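Crafts & Trades | Interviews | Small Workshops

She answers the door with a brush behind her ear and asks me to leave my shoes by the heater. The workshop is on the ground floor of an old bakery in Celtavton, and she has been repairing books here for 28 years. Before that she sold tickets at the bus station, and in the evenings she learned the work from an uncle who bound the account books of the town.

She asked me not to print her name. "People here know who I am," she says. "The others can find the shop if they have a broken book."

I wanted to speak with her because my own grandmother's cookbook was repaired in this room, and I never understood how it was done. The pages had come out in groups, the spine was gone, and there was a strip of brown tape on every second page. When it came back to us the tape had disappeared. My mother cried a little, and then she made the plum cake.

"Tape is what I see most," the bookbinder tells me. "Somebody loved the book, and they wanted to help it. So I cannot be angry with them. But the glue goes into the paper and it becomes yellow, and then hard. I can spend a whole afternoon on one page." She uses a warm spatula first, and only after that a solvent, in very small quantity and with the window open.

Her customers bring mostly family books. There are Bibles, cookbooks, school atlases, and once a register from the ferry company in Valtance with 413 pages, all of them written by hand. That one stayed with her from June until the first snow. She took it apart completely, washed the pages that could be washed, and sewed it again with linen thread. I asked if she read it while she worked.

"Of course I read it. Everybody asks me this as if it was a sin. There was a man who wrote down each cow that crossed the river. He also wrote what he thought of the cow." She laughs for some time about this. "The good cows got a small cross next to them. I was sorry to give the book back."

We talk about paper. She buys Japanese tissue for the repairs, in three weights, and she keeps it in flat drawers. For the covers she prefers an old cotton cloth from Calvo, a mill that has been closed for a long time. She bought 40 rolls when it shut its doors, and she is now at the last nine. After these she will have to choose something else, and she does not like to think about it.

"The new cloth is good, I don't say it is bad. But it has a plastic feeling on the back. The paste sits on it. With the old cloth the paste goes in, and you have maybe one minute, and in this minute you must know what you want."

The paste she cooks herself, from wheat starch and water, every second morning. It is stirred for a long time on a small flame and then pushed through a sieve. She showed me a jar of it, and it looked like the pudding we had at school. She says that a ready paste from the store is not wrong, only that she has never found one which she can remove again later. To be able to remove it is for her the most important point. A repair should be possible to undo, so the next person can do it better.

I asked what a beginner should buy first, and I expected that she would name a knife or a press. She shook her head.

"A table. Buy a table before you buy any tool. It should be smooth, and it should be a light color, so you see the dirt before your paper finds it. And you keep it free. I have thrown people out of my course for a coffee cup."
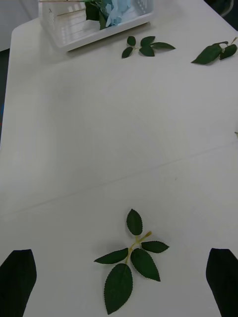 A smooth white tabletop, with a faint seam between two panels.

She has strong opinions on tables. The height must be right for the person who stands at it, and for this she makes a simple test: when you lay your flat hands on the top, your elbows should be a little bent and your shoulders should stay down. If there is a joint in the surface, you learn where it is and you never cut across it. Varnish she does not accept, because the spatula leaves marks on it and the marks go into the next cover.

The course she speaks of takes place in the winter, in the evening, and it lasts nine weeks. People come from Valtance and even from Tririk, where the last bindery closed when its owner went into retirement. They begin with a small notebook without any glue, only folded paper and thread. Many are disappointed by this, she says. They arrive with the heavy book of their grandfather in a bag and they want to begin with it on the first evening.

"I let them put it on the shelf, where they can look at it. In the last week I ask who still wants to open it. Some of them say no, please, you do it. This is also a result. They have learned how much there is to break."

Was there ever a book she refused? She needs a moment for this question, and she wipes the brush on her apron.

"There was a children's book, with animals. All the corners were eaten, I think by the child. The mother wanted new corners and a new cover, everything clean. I said I can do it, but then it is another book. I told her to go home and sleep on it." The woman came back after a week and asked only for a box. The bookbinder made one in gray board, with a ribbon to lift the book out, and she charged for the board and nothing else.

Prices are a difficult subject. A simple repair of a spine costs less than a pair of good shoes, she says, and a full new binding costs more than most people expect. She gives the price before she starts and she does not change it, even when she was wrong. With the ferry register she was very wrong.

By now the light in the room had become low, and she does not sew under a lamp if she can avoid it. She put a damp cloth over the paste, and on top of it a saucer. On the press lay a hymn book that somebody would collect at four o'clock. She turned the handle a quarter more, looked at it, and turned it a little back.

The workshop is open in the mornings, and she asks that you bring books in a box or wrapped in a clean towel, without rubber bands.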